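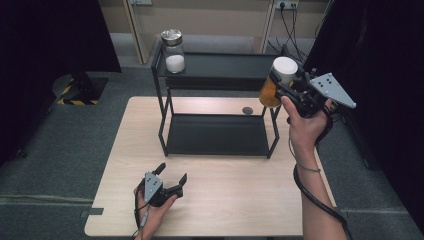 My Trip to the Robot Open Day

Have you ever wondered how a robot learns to put things away? I always figured somebody typed a giant list of instructions into a computer, something like "arm up, arm left, open fingers," and that was that. Then in October I went to the open day at Zimness, where a bunch of people work on robots that can help out in kitchens, and I found out I had it pretty much wrong!

The room I liked best was the one where the teaching happens. It had gray carpet and black curtains, and there was a table with a little black metal rack on it, the kind with two shelves that you might keep spices on. A person was working at the table with a gripper in each hand. A gripper is a robot's hand, and these ones had black fingers that can pinch together or spread apart. But they weren't attached to a robot at all. The person just held them!

So why would you hold a robot's hand without the robot? I asked, and I got a really good answer. Think about how you learned to tie your shoes. Somebody showed you, probably lots of times, and you copied. Robots can learn by copying too, but a robot doesn't have hands like yours. If I show it how I grab a jar with my thumb and four fingers, it can't do the same thing, no matter how hard it tries. When I use the same kind of fingers that it has, the lesson fits.

The job they were teaching was tidying jars. A clear glass jar with a silver lid and something white inside stood on the top shelf, and another one, orangey with a white lid, was up in the air in the gripper, level with that same shelf. It looks easy. You do it at home without thinking when someone says "put that back where you found it."

Well, I tried it, and it is not easy! Visitors got to have a turn with a practice jar (plastic, thank goodness, and filled with dry rice). The first time, I squeezed too late and the jar slid right out and rolled off. The second time I got it up in the air but I bumped the edge of the shelf. You can't feel the jar with your own fingertips, so you have to watch very carefully. On try number 3 I set it down standing up, and I did a small dance.

Every time somebody does the job from start to finish, it gets saved as one lesson. The team calls a lesson a "plirby," after the Plirby, which was the first robot they ever built there. (I saw it in a glass case by the stairs. It looks like a toaster with an elbow.) The jar job had 2106 lessons saved when I visited. That's a lot of jars! I asked why they couldn't do it once, perfectly, and be finished, and the answer was that the world is never exactly the same twice. Maybe the jar is a bit farther to the left. Maybe the rack is turned. Maybe the lid is bigger. A robot that has only seen one jar in one spot gets very confused when you move it.

After that we all squeezed into the next room to meet Kata, the robot that gets the lessons. Kata has two arms and no face, and it moves more slowly than I expected. It picked up a jar, stopped for a moment as if it was thinking (it was working out its next move, the guide said), and put the jar on a shelf. Everybody clapped. Then it went for a second jar and missed completely and closed its fingers on nothing. Everybody clapped for that too. The guide said the misses are useful, and that the team looks at each one to decide what kind of lesson to record next.

There's another robot called Bach that sorts socks, but it was being fixed, so all I saw was its feet sticking out from under a sheet.

Try it at home! You need a pair of kitchen tongs, a small plastic jar with a lid, and a low shelf or an upside-down box. Use only the tongs, no fingers. Pick up the jar, lift it, and set it on the shelf without knocking it over. When you can do that, move the shelf a little and go again. Then try a different jar. Please don't use glass for this one, and ask a grown-up before you take the tongs, especially if it's nearly dinnertime.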